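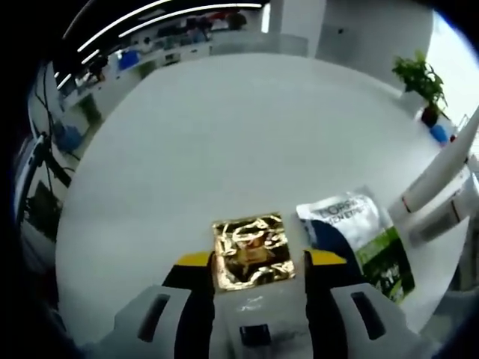
A gold foil packet held between two gripper fingers, and a L'ORÉAL pouch on the white sorting table at Zeltstead.

FOR IMMEDIATE RELEASE

Didmont Opens Small-Item Sorting Program at Zeltstead

ZELTSTEAD – Didmont announced today that its small-item sorting program will open to the public in May. The program accepts the mixed household and personal items that people tend to clear out of bags, drawers and bathroom shelves, and sorts them by type before they are packed and passed on.

Work takes place at a large white table in the bright main room at Zeltstead. Items are laid out together on the tabletop, looked over, and moved into groups according to their packaging: foil, soft pouches and bags, plastic bottles, and small boxes. Didmont chose these groups after a trial period in which 2278 items were sorted. Almost all of them fit one of the groups without further handling.

"Small packaging is easy to overlook," Didmont said in a statement. "A household may set aside its jars and newspapers with great care and still have no clear place for a wrapper, a sample pouch or a small box. This program gives those items a place to go." 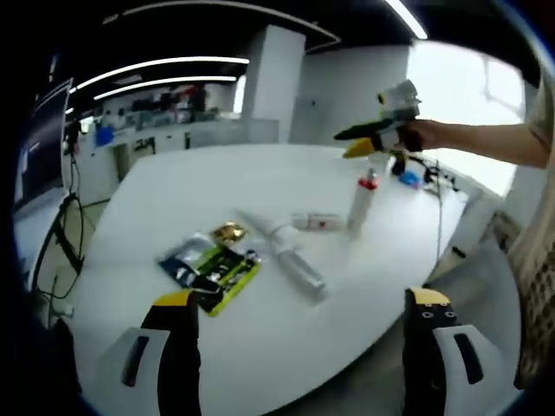 Foil is kept apart from the bags and pouches at every stage. Bottles are sorted with their caps on, and a bottle that will not stand may be left on its side. Small boxes do not need to be flattened before drop-off. Unopened items will be set aside and checked for date and condition.

Presska will supply the packing cartons used once sorting is complete. Mollah will collect the filled cartons from Zeltstead and has agreed to do so for the first 10 months of the program.

Residents may bring items on Saturday between 10 a.m. and 3 p.m. Each visitor may bring up to 5 bags. No appointment is needed. Items should be empty or unopened, and glass, batteries and aerosol cans cannot be accepted at this time.

Local groups that wish to bring larger amounts should write to Didmont in advance so that a suitable time can be arranged. A printed list of accepted items will be available at the Zeltstead front desk.

About Didmont
Didmont runs sorting and packing programs for everyday household goods. Its main room and offices are located at Zeltstead.

Media contact: Didmont Press Office, Zeltstead

###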